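Mukik Recipe Notes

A collection of home cooking notes from Jordanian and Palestinian kitchens, written down in English
Maintained by Marwan Tarawneh, with corrections by Aiman Tambunan

What is in this collection

Mukik is a set of 2614 short notes on home cooking. Each note describes one dish, or one way of making a dish, as it was told to us by the person who cooks it. The notes were collected in 112 households over several visits, and then typed, translated and checked. Most of the households are in towns and villages where people still buy lentils and bulgur by the sack, so there is much more about grains, pulses and greens than about meat.

The collection was started because the cookbooks we had at home gave only the festive version of many dishes. Mansaf is in all of them. The plain lentil and rice plate that people eat on a tired evening is in very few, and when it is there, it has one recipe, while in a single street we heard five. We wanted to keep the five.

You can use the notes for reading, for cooking, for studying food words, or for building a search tool. Some students have used them to compare how spices are named from one town to the next.

Files

notes.csv — the main table, one note per row
households.csv — one row per household, with the region and the size of the family, no names
glossary.txt — food words with their spelling in Arabic and in Latin letters
sample_48.csv — a small sample of 48 notes for people who want to look before they download everything
CHANGES.txt — what was corrected in each version

All files are in UTF-8. The columns in notes.csv are separated by semicolons, as the text itself has many commas. If your spreadsheet opens the file in one wide column, choose the separator by hand when you import.

Columns in notes.csv

note_id: a number that stays the same in all versions
dish: the name of the dish as the cook said it
dish_common: a common spelling, so that you can group the notes
household: points to households.csv
season: winter, spring, summer, fall, or any
meal: breakfast, midday, evening, guest, or fasting
ingredients: a list in the order the cook mentioned them
method: free text, usually between three and fifteen sentences
fat: olive oil, ghee, seed oil, mixed, or none
said_by_cook: short remarks that are not part of the method

The column "fat" was added late. Aiman noticed that the same dish can change its name when ghee takes the place of olive oil, and we went back through all the notes to fill it in. In the older ones it was sometimes not possible to know, and there the field is empty. Please do not read an empty field as "none".
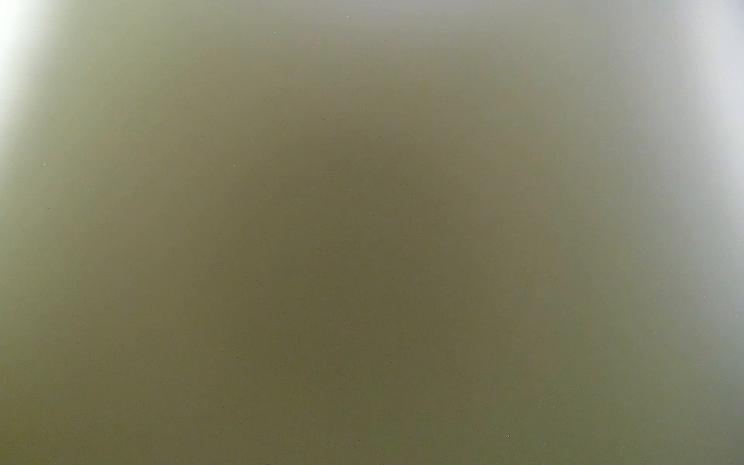
Olive green, soft focus.

How the notes were made

Two people went to each visit. One talked with the cook and the other wrote. We did not use a fixed list of questions, but we always asked for the dish that was cooked most recently, and for the dish that the cook learned first. These two questions gave the best answers. When we asked for a "traditional" dish, people began to describe the table at a wedding.

The text was written in Arabic during the visit and translated later. Marwan translated most of it. Aiman read every translation next to the original and marked the places where a kitchen word was lost. For example, there are several verbs for stirring, and the English notes had only "stir" in the first version. Now the original verb stands in brackets after the English one.

Amounts

Very few cooks gave amounts in grams. They said a coffee cup, a handful, a plate, or "until it is enough". We kept these words. In an early version we converted everything to metric, and the result looked exact but was not, so it was removed. If you need amounts for real cooking, the glossary has a short table with the usual size of a coffee cup and a tea glass, measured in the kitchens where we were allowed to measure.

One exception is the notes on preserving. For pickles, labneh balls in oil and dried yogurt, the cooks often buy by weight, and there you will find figures such as 1000 grams of salt for a large barrel of olives. These figures are written as they were said. They were not tested by us, and they should not be used as advice on food safety.

Spelling of names

The same dish may appear as mujaddara, mjaddara or mudardara. The last one is a different dish for some families and the same dish for others. In the column "dish" you will find what the cook said. In "dish_common" we had to make a choice, and we know that not every reader will agree with it. The reasons for the harder cases are in glossary.txt, under the letter M and also under K, for the many kinds of kibbeh made without meat.

Known problems

The summer is weak. Most visits were made in the colder months, when people have time and stay near the stove, so stuffed vegetables and cold dishes are fewer than they should be.

Bread is described badly. Many cooks said only "and the bread", because it was so clear to them that there is bread. We plan to make separate visits to people who bake.

Notes from Nassar, the northern group of households, were typed by hand twice after a file was damaged. There are still small differences between the two typings, for example in the order of the ingredients. The second typing is the one in the table.

A few notes are repeated. When two sisters told us the same recipe in two houses, we kept both, and this is on purpose. Real copies, where one note was entered two times by mistake, should be reported.

License and use

The notes may be copied, changed and printed, also in books that are sold, if you name the collection and the version. Please do not try to find out which family gave which note. Some villages are small, and for this reason the regions in households.csv are wide.

Clarnar keeps a copy of the files for download, and Skisteck keeps a second one. Both are updated after each version, although the second copy can be a few days late.

Corrections

Send corrections by opening an issue with the note_id and the word or line that you think is wrong. If your correction is about a dish name, write also where you know this name from — the town is enough. We answer slowly, mostly on Saturday. The next version is planned for September and will contain the missing fasting dishes from the southern households, if the translation is ready by then.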